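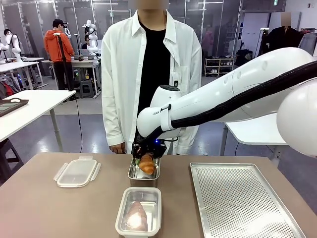 A croissant at its steel container, with the perforated tray to the right.

Home Kitchen Storage Galleries Archive Contact

Gallery: croissants, steel boxes and clip lids

By Itziar Robles
June 12, 2025

Reteo uses cookies to remember your settings and count visits. Accept Manage

This gallery is about putting croissants away in small steel boxes. It follows on from the bread storage pages we ran in January, which drew more mail than usual, most of it about pastry. Readers wanted to know whether a rigid box is worth the shelf space when a paper bag costs next to nothing. For one or two croissants going to work or school, I think it is. A bag in a backpack gives you flakes.

The kit is short. You need a rectangular steel container with rounded corners, a lid that clips on all four sides, and somewhere flat to put the pastry while you get ready. I like a perforated baking tray for that, as air can reach the underside. A wire rack does the same job. A dinner plate will do if the croissants have already cooled all the way through.

Lay out the lids before you touch any food. If you start with pastry in your hand and then go looking for a lid, you end up putting it down somewhere you didn't mean to. At home I keep the lids on one side, the boxes in the middle and the tray on the other side. The order doesn't matter much as long as it stays the same.

Two lids with their clips open, two empty boxes, and both croissants still on the tray.

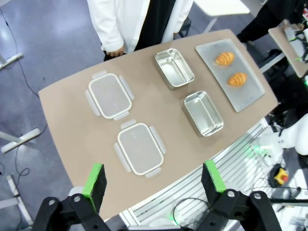 Filling the box

Pick the croissant up by the middle, lightly, and lower it in from above. Sliding it in over the rim scrapes the bottom crust. Lengthwise is the obvious way to fit one in a rectangular box, and a little bare metal down one side is fine. You want enough room to get your fingers back in when it's time to eat.

Height is what catches people out. Set the lid on top without closing the clips and look at it from the side. If it rocks, the crust is touching and the clips will press it flat. My first set came from a shop in Dandville called Shemweta, and those boxes were too shallow for anything with butter in it. I use them for nuts now.

One croissant lengthwise in its box, with the darker and paler bands of the crust easy to make out. 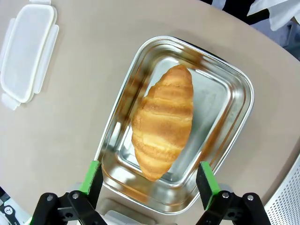
Lining the box is a matter of taste. A folded paper napkin picks up butter and makes washing easier, but it also takes up height, and with a tall croissant you may not have any to spare. I skip it for plain ones and use it for almond. Chocolate goes in a separate box, always.

If you want a filled croissant, pack the filling on its own and put it together at lunch. Lettuce in particular gives off water, and a closed box holds that water in. Cheese and ham travel better inside the pastry, though I would still eat them the same day, and they need to be kept cold.

The boxes I use at home hold one croissant each and cost 14 dollars apiece, lid included. That is a fair amount for a box. I have had mine long enough that the clips on one lid are getting stiff, and the steel itself has a few scratches and no dents. The lids should go on the top rack of the dishwasher if they go in at all – heat from below can warp the plastic edge, and then the seal is never quite right again.

Before you close anything, get bags and wrappers off the table. A plastic bag caught under a lid stops one clip from seating, and you may not notice until you tip the box.

One box filled, one still empty, and the second croissant on the corner of the tray. The clear bag is being held over the table beside a lid.
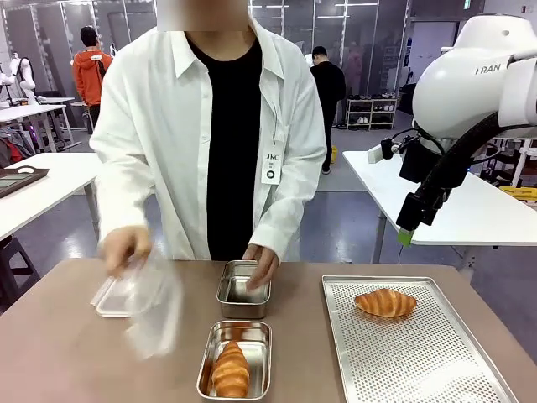

Can I put a croissant in the box while it's still warm?

Wait until it has cooled completely. Steam has nowhere to go under a clipped lid, so it settles on the crust and softens it. If you have to leave the house before then, rest the lid on top with the clips open and close it when you arrive.

How do I crisp one up again?

Take it out of the box and put it on a baking tray in a low oven for a few minutes. Leave the plastic lid well away from the heat. A microwave warms the middle and leaves the outside limp.

More galleries

Packing a picnic loaf
Clip lids and how to clean them
Fletik jars, three sizes compared

Get the Reteo newsletter. One email a month, joined by 2,453 readers. Enter your address to sign up. You can unsubscribe at any time.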